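From: Seidu Owusu
To: teleop-users list
Date: 18th February
Subject: Re: [teleop-users] bag packing, right arm lags on the handover

Segundo Carhuamaca wrote:

> Hi all, we're collecting demos for the grocery task (items from the
> baskets into the tote, then both grippers lift the bag). Leader arms
> on the bench, one operator, Sulutix build from September. Picking is
> fine. The trouble is the end of the episode, when the left gripper
> is on the bag and the right one comes over to take the other edge.
> The right follower lags behind the leader and the operator
> overshoots, the canvas gets yanked and we lose the take.
>
> Out of 208 episodes we kept 100. Is this a latency thing or do we
> need better operators? Also how are people handling the bag opening,
> ours keeps folding shut.
>
> Segundo

Segundo,

Quick one, I have to be at Boateng in a bit. Had the same thing on our cell, lost most of a week to it. Latency for us, not the people.

First check whether both followers are on the same bus. Ours were. The left got polled first and the right got whatever was left over, fine while you're only moving one arm, awful when both are loaded. Split them, one adapter each, and the lag went down to something the operators stopped complaining about. Didn't touch anything else that day so I'm fairly sure that was it.

Second, the filter. The Sulutix default smooths over 40 samples, way too much for two handed work. Turn it down on the right arm, then do the left to match or the operator will feel the difference and start compensating with their shoulder. You'll see it in the joint plots, little hooks at the end of every reach.

Third — don't let them chase the gripper. Tell them to stop short of the bag, wait, let the follower catch up, then close. Feels slow. It adds a pause to every demo and yes the policy will learn the pause, we trimmed ours afterwards with the Farnora script and it was ok. If anyone wants the script I can dig it out, it's ugly.

Our layout, so you can compare reach and bag placement:

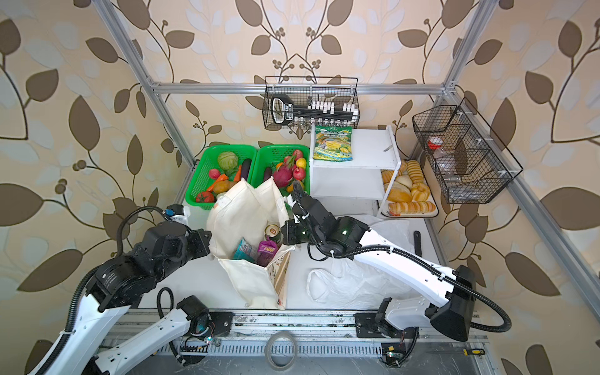

Both arms at the tote, right gripper on the edge near the opening. Baskets behind the bag.

We keep the baskets close together behind the bag. Had them further out before and the left elbow went near its limit on every pick from the far side. Worth a look at your joint limits if you're seeing stutters there too, the software clamps it silently and it looks exactly like lag from the operator's chair.

On the opening. Canvas is better than the thin bags but it still folds. What worked:

- open it by hand before the episode, all the way, and push the bottom flat
- handles flopped back, out of the way, same side every time
- something heavyish in first. We do a can, then a juice box, then the light snack packs
- don't drag produce over the rim, come in from above

If it folds mid episode just let the operator fix it with the free gripper and keep the take. We used to throw those out. Mistake, those are the demos where it learns recovery. I'd go back through the ones you binned and see how many were really bad. A yank where the bag goes over, bin it. A yank where they sort it out and finish, keep it and tag it.

Re better operators: we rotate after 40 minutes, people get sloppy and don't notice. Also have everybody do ten or so junk episodes at the start that never get saved. New people grip too hard becuase they can't feel anything through the leader. We tried the Passtead force feedback handles for a while, took them off again. Nice on rigid stuff, buzzy on fabric. Someone here might have had better luck, would like to hear it if so.

One thing I'd like to know from you: do you move the produce around between episodes or is it always the same order in the baskets? We kept the same order for the first 800 and the policy went for the same corner whatever was in it. Had to redo a good chunk with everything shuffled. If you're still at 208, start shuffling now. Bag position too, a few cm either way and a bit of rotation.

Oh and re-zero the right gripper. Ours drifts when it's been holding fabric a long time, so closed on the leader isn't closed on the follower and then it slips at the lift and you blame the lag. Takes a minute, we do it at every operator change now.

Can't remember the exact filter setting we ended on, will look when I'm back at the cell and post it to the list. If you can send one bad episode with the joint traces (leader and follower both) I'll take a look at that as well. No video needed, just the traces.

Seidu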